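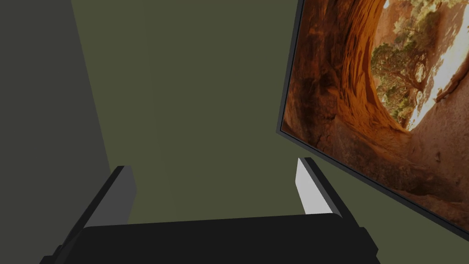 Filed under: Out and About / Tech

Nokow opened its doors for an afternoon in December, and I went along with low expectations and a notebook. The company trains the software behind household robots, mostly in simulation, and had invited local people in to see what that means. Rima Farah ran the tour. There were 28 of us squeezed into a room meant for a good deal fewer, so we went through in batches of six. My batch got the 3 p.m. slot, after the coffee was gone.

I've been to this sort of thing before. Ullivine held one two years ago and promised a kitchen helper by the following spring. I'm still doing my own dishes.

The gallery starts with the living room walkthrough, which was the main event. It's a rendered room, seen from just behind the gripper. Olive wall, a darker one to the left, and a big TV showing a rock arch with a tree beyond it. The fingers are open with nothing between them.

I asked Danjuma Olatunji, who was at the keyboard, why the view was tilted so far that the TV hung at a slant. He said the view goes wherever the wrist goes, and the software has to cope with that. Fair enough. I'd have liked to see it cope with something harder than a bare wall.

One finger has a bright white pad on the inside and the other looks plain gray from this angle. I wrote down "ask about pad" and then Xuân Hồ started her talk and I never did.

Her talk was the best part of the visit, mainly for what she admitted. Results in the simulated rooms don't carry over neatly to real ones, and she wouldn't give us a percentage. The handout did: it claimed more than 24 household tasks "learned." I asked how many had been tried in an actual house. She said three, and that she hadn't written the handout.

Gülizar Sezer, from my group, wanted to know what one of these would cost. No answer - they don't sell the robot, only the software, and the arm maker sets the price.

Would I go again? Probably, if they do the real-arm demo they mentioned for spring. The rendering is handsome and the staff were patient with us. But a clean room with clean walls is an easy place to look clever, and my living room has a dog in it.

Contact the editor | © Lollow Neighborhood Pages | Back to top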